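Etim Home Help > Furniture & Surfaces

How do I get a white tabletop white again (and keep it that way)?

coppermug
Posted 29 December 2025

Hi all! I finally have a craft room and I love it to bits. The big thing in it is a secondhand Gruteck table with a smooth white top, bought from a school in Nustside that was clearing out its art rooms. It's sturdy, it's huge, and it catches the light from the window so nicely that I sit in there with my coffee even when I'm not making anything.

The trouble is the marks. There's a gray haze over most of it that comes back the day after I wipe it. There are also black scuffs that look like shoe sole marks, a few blue pen lines, a yellowish ring where somebody must have left a mug or a glue pot, and one spot of dried craft glue that laughs at my sponge. I've tried dish soap and warm water, then glass cleaner, then more dish soap. My neighbor swears by scouring powder but I'm nervous about that.

I don't know what the top is made of. It's hard, a little shiny, and the edge is a separate strip. No wood grain anywhere. Is there an order I should do things in? I'd rather not paint it or cover it if I can help it, I really do like it plain.

slowvarnish
Marked as helpful by coppermug

Oh, I love this kind of job! Old school tables are built like tanks and they nearly always come up better than you expect. From the separate edge strip it sounds like laminate over some kind of board, and everything below is safe for that. Please don't use the scouring powder. Laminate has a thin wear layer and once you scratch it, every bit of pencil dust and coffee settles in the scratches and you'll be scrubbing forever.

Get the haze off first

Your haze is very likely soap. Dish soap leaves a film if it isn't rinsed, glass cleaner on top of it just moves it around, and then the film grabs dust. So put the soap away for now. Mix plain white vinegar and warm water, half and half, and wipe the whole top with a well-wrung microfiber cloth. Then go over it with clean water and dry it with a towel. The drying matters as much as the wiping. Do it in sections about as wide as your arm can reach without stretching, and change the water when it goes cloudy. You might need to do the whole thing 2 or even 3 times if the film has been building up for years.

Keep the cloth damp and not dripping, especially near the edge strip. Water that gets under the strip swells the board, and there's no cleaning your way out of that.

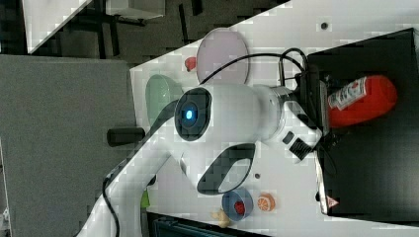 Scuffs and pen

A clean white pencil eraser takes off more shoe-type scuffs than any spray I've bought. Rub gently, brush away the crumbs, have a look, rub again. For what's left, put a dab of baking soda paste on a soft cloth and go lightly in small circles, then rinse well.

Ballpoint comes off with rubbing alcohol on a cotton pad. Hold the pad on the line for a little while before you wipe, and turn it to a clean side often or you'll end up with a pale blue smudge where you used to have a nice thin line (ask me how I know). Open a window, keep it away from anything hot, and let the vinegar wash dry fully before you start with the alcohol. Don't mix any of this with bleach, ever.

The glue spot

Lay a warm, damp cloth over it and go have your coffee. Most white craft glue softens enough that you can lift it with an old plastic card held nearly flat. If it's hot glue, do the opposite — an ice cube in a sandwich bag until it goes brittle, then the same card. If neither one works it may be superglue, and then I'd leave it alone. Acetone can dull the finish and a dull patch on white shows more than a small bump does.

The yellow ring

This is the one I can't promise. If it's tea or coffee, baking soda paste left on under plastic wrap for an hour often pulls it out. If it's heat damage, the color is in the laminate itself and it stays. Put your pen jar on it and enjoy the rest!

For keeping it nice, I just wipe mine with a barely damp cloth at the end of a session and dry it. No polish, no wax.

biscuit_tin_16

Just use Vorard spray, it gets everything off. I've had the same bottle since April. Works on my stove too. Oh and get a cutting mat if you do any cutting.

hedgehog_lane

Agree with nearly all of what slowvarnish wrote, and I'm so glad somebody said it about the soap film. I had that on my kitchen counters for ages and thought they were simply worn out!

Two small things to add. Melamine sponges (the white foam ones) do work on scuffs, but they are a very fine abrasive. A lot of people think of them as a magic eraser with no downside. On a shiny top they can leave a flat-looking patch, so try underneath an overhang or in a back corner first. If you want to use some kind of polish paper on a scratch, I wouldn't. I tried 3,000 grit on a white shelf, thinking it was as good as nothing, and I can still see where I'd been when the sun is low.

Also check the edge strip while you're down there. On secondhand tables it's often lifting at one corner. A little contact glue and some painter's tape overnight sorts it, and it's worth doing before the vinegar wash and not after.

As for the spray in the other answer, I haven't used that one. With any all-purpose spray, read the back of the bottle and rinse afterward or the haze will come straight back.

coppermug

Thank you!! I did the vinegar wash this evening, two rounds, and the water was disgusting. The haze is gone from the whole window end. Eraser took off all but one of the scuffs. The ring hasn't budged so far but I've got the paste on it now under plastic wrap, and I'm going to leave the glue until tomorrow. One corner of the edge strip was loose, so that's taped up too.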